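Sastlow Community Boards > Home and Kitchen > Placemats, are we all pretending?

We've been given a set of placemats and I'm expected to be pleased. The table wipes down. Why dress it? 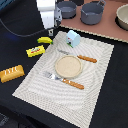

Posted by plutusen, September 13, 2024

Serious replies only, please. My mother-in-law reads this board.

dikby24 wrote:
Woven ones keep every crumb you ever drop. I've had toast in mine since April.

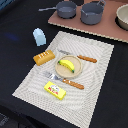
Re: Placemats, are we all pretending?

adebisi_k wrote:
Disagree. Heat marks are forever — ask my sideboard. Shake them out of the back door like a grown-up.

dikby24 wrote:
I have a flat. The back door is a window, and there's a man under it.

plutusen wrote:
We went without last night. Bare table, plates straight down, knife wherever it landed.

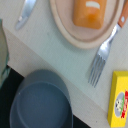 Felt quite daring, then she rang to ask how the mats were getting on. I said fine.

adebisi_k wrote:
Coward. Cork ones, 5 quid.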